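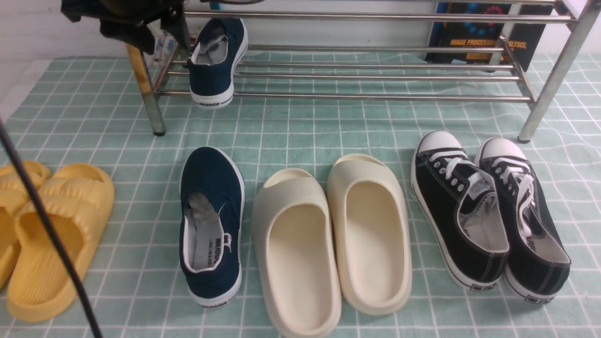 Zwischenbericht Wechselschuhe Flika

An: Hortensia Rengifo, Melto-Förderfonds
Von: Hortensia Huanca, Haus Gollimum
Stand: 8. Januar

Liebe Frau Rengifo,

Sie hatten um einen Bericht gebeten, der kürzer ausfällt als der Antrag. Das sollte zu schaffen sein, der Antrag hatte 19 Seiten und handelte von Hausschuhen.

Zur Erinnerung, was wir beantragt hatten: Wer im Gollimum den Bewegungsraum nutzt, soll die Straßenschuhe ausziehen und sich am Eingang ein Paar saubere Wechselschuhe nehmen. Danach stellt man sie zurück. Der zweite Satz hat sich als der anspruchsvollere Teil des Vorhabens erwiesen.

Was steht und liegt

Der Eingangsbereich ist eingerichtet. Die mintgrüne Matte mit dem weißen Gitter liegt, das verchromte Schuhregal steht dahinter an der weißen Wand. Im Team heißt das Regal Inga, nach der Bezeichnung auf dem Lieferschein, und es wird inzwischen über Inga gesprochen wie über eine Kollegin, die man entlasten müsste. Entlastet wird sie gründlich. Die meisten Leute sind der Ansicht, dass ein Schuh, der vor dem Regal steht, so gut wie aufgeräumt ist.

Das Gitter auf der Matte war meine Idee. Ich hatte mir vorgestellt, dass die Linien zum geraden Abstellen einladen. Die Slipper, Sneaker und Badelatschen stehen seither auf einem sehr ordentlichen Raster in allen Winkeln, die ein Fuß beim Aussteigen hergibt. Linien allein erziehen niemanden, das hätte ich vom Parkplatz wissen können.

Zustand der Schuhe

Die Durchsicht des Bestands ist abgeschlossen. Wir haben dafür drei Stufen eingeführt: in Ordnung, putzen, ersetzen. Eine vierte Stufe, »geht doch noch«, wurde von mehreren Seiten gewünscht und von mir abgelehnt. In den Putzkorb kommt alles mit Spuren am Rand oder an der Sohle. Auf weißem Gummi sieht man nun einmal jeden Kontakt mit der Welt, und im Antrag hatte ich weiße Sohlen noch als »freundlich« bezeichnet.

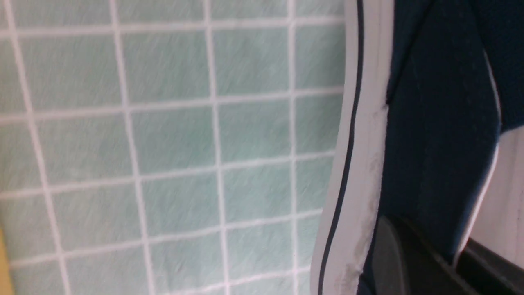
Weißer Rand am dunkelblauen Stoff, untere Hälfte mit grauen Scheuerspuren. Einstufung: putzen.

Für das Putzen selbst gibt es jetzt eine Bürste, eine Schüssel und ein Mittel, das gegen Kellergeruch verkauft wird und selbst nach Keller riecht. Ich suche ein anderes. Der Arbeitsgang dauert länger als kalkuliert, weil Leinenstoff langsam trocknet und die Heizung im Vorraum eine eigene Meinung zum Winter hat. Bis zum nächsten Bericht möchte ich einen festen Trockenplatz gefunden haben, der außerhalb der Teeküche liegt. Darauf legt auch die Teeküche Wert.

Auswahl der Modelle
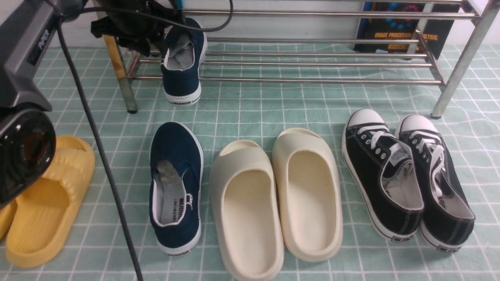 Bei der Auswahl der Modelle weichen wir vom Antrag ab, und das möchte ich begründen. Vorgesehen war ein einheitlicher Schuh in mehreren Größen. Einheitliche Schuhe werden allerdings verwechselt, auch von erwachsenen Menschen mit Hochschulabschluss, und am Ende läuft jemand mit zwei linken durch den Bewegungsraum. Wir mischen deshalb Farben und Bauarten. Die gelben Latschen mit den Querrillen auf dem Riemen findet man auch ohne Brille wieder, die cremefarbenen daneben sind dick genug, dass man darin unwillkürlich langsamer geht, was dem Flurverkehr guttut. Strittig bleiben die schwarzen Sneaker. Sie haben weiße Schnürsenkel, und Schnürsenkel bedeuten, dass im Eingang jemand auf einem Bein steht und sich an der nächsten Person festhält. Der dunkelblaue Slipper kommt ohne aus und ist insofern mein Favorit. Das zerknüllte graue Papier in der Spitze steckt noch drin. Ich bitte an der Tür inzwischen ausdrücklich darum, es vor dem Anziehen herauszunehmen, denn wir hatten bereits eine Beschwerde über zu klein ausgezeichnete Größen.

Mittelverwendung

Bewilligt: 4.000 Euro
Ausgegeben: 1.312 Euro
Verbleibend: 2.688 Euro

Ausgegeben wurde das Geld für Matte, Regal, den ersten Schwung Schuhe und Putzmaterial. Die Belege liegen bei, einschließlich der Quittung für die Bürste, die in der Jackentasche mitgewaschen wurde und jetzt mehr ein Dokument des guten Willens ist. Einen Ersatzbeleg habe ich angefragt.

Eine Umwidmung zeichnet sich ab. Für die Beschilderung hatten wir einen eigenen Posten vorgesehen. Ich würde ihn gern für eine niedrige Sitzbank verwenden, siehe Schnürsenkel. Das Schild könnte ich selbst schreiben, mehr als »Bitte zurück ins Regal« steht ohnehin nicht darauf. Geben Sie mir bitte kurz Bescheid, ob dafür ein Änderungsantrag nötig ist oder ob eine Mail reicht.

Nächste Schritte

Sitzbank aussuchen, sobald Ihre Antwort da ist.
Größen gut lesbar an der Ferse kennzeichnen.
Kleine Größen nachkaufen, die fehlen am häufigsten.
Trockenplatz klären.
Abschlussbericht im Juni.

Und noch eine Bitte zum Schriftverkehr: Ihr letzter Brief war an »Frau Hortensia« gerichtet und wurde hier im Haus zunächst als Irrläufer an Sie zurückgeschickt. Mit Nachnamen kommt er an.

Mit freundlichen Grüßen
Hortensia Huanca
Haus Gollimum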